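Ticket 2571: towel caddy, Druvlow line
Status: open, waiting on customer
Category: home goods / missing or loose parts

Hi again! I'm following up on my own ticket because the form only let me type 264 characters the first time and I had a lot more to say than that.

So I bought the Druvlow caddy in April, the white plastic one with the tall handle and the tray full of little holes. It's meant to live by the kitchen sink with a towel over the top bar. My trouble is that the whole thing leans as soon as I hang anything on it. Bare, it stands fine. With a towel on, it tips toward whichever side has more cloth (and yes, I've tried folding the towel in half, in thirds, and once in a sort of sausage).
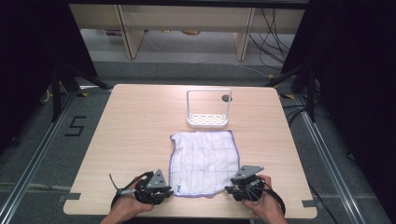

Caddy at the back, towel with the purple grid lines in front, small dark knob off to the right.

What I've tried so far:

Turned the caddy around so the towel hangs off the other side. Same lean.

Moved it from the counter to the table. Same lean, so I don't think my counter is crooked.

Put a full bottle of dish soap on the tray. Much better! But then there's no room for the sponge, and the sponge was the reason I bought it.

Swapped in a thin dishcloth. It stays up, just barely, until I tug one end.

Now, my question about the knob. The leaflet shows part 421 and the drawing is so tiny I can't tell if it's a knob or a foot. Is mine part 421, and does it go on this caddy at all? I also have a Cerham shelf with loose bits in the same drawer, so it could easily belong to that.

If there's a heavier tray I'd happily pay for one. Otherwise please just tell me how much weight the bar is supposed to hold. You can reply on this ticket, I check it most evenings after dinner.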